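The small rack is now set up on the table with the wood floor behind it, and members can use it for cabling practice. It holds one network switch, one server and one open shelf. Sudheer Fernandes put the list of parts together in November, and the whole thing came to 400 dollars, with most of that going to the rails and the shelf.

Yellow patch cables are in the drawer marked Prallport. Check the connector before you plug it in. If the latch is bent or snapped, put the cable in the reject box and Kwadwo Dankwa will put a new end on it.
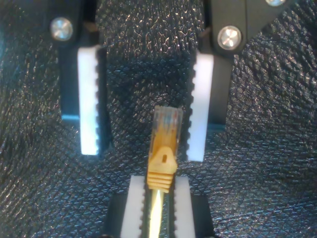

Members' Bulletin, No. 9

The switch ports are numbered in pairs, odd numbers in one row and even numbers in the other, up to 24. Port 23 is the one at the end of the odd row, and it is the port we use for the first exercise. Please write the port number in the log before you start. Last month two people logged 13 when they meant 23, and Refilwe Xaba spent an evening sorting out the entries.

Push the plug in until the latch catches. Don't force it. To take it out, press the latch all the way down first - most of our broken plugs come from pulling on the cable. 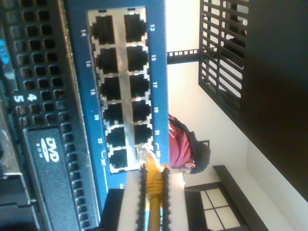 ## Leaving the rack after a session

Take all cables out of the switch and coil them loosely. The blue shelf under the server is for small tools during a session and should be cleared at the end. Keep the bubble wrap on the table. It protects the top, and we have no spare roll until the Minia order comes in.
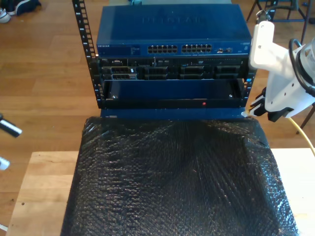
## Drives and rails

The server has eight drive bays in two rows of four. Leave the caddies where they are unless you are signed up for the drive class with Eglė Vasiliauskas. The rails have unit numbers printed beside the square holes, so use those when you write down where something is mounted. Cage nuts are in the tin on the Hrynyshyn cabinet. 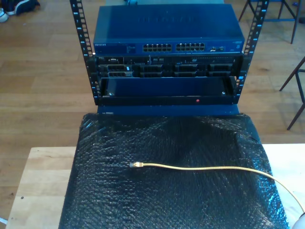 *The practice rack, with the switch at the top and the open shelf below the server.*

To book time at the rack, see Ekow Zakaria or sign the sheet by the door.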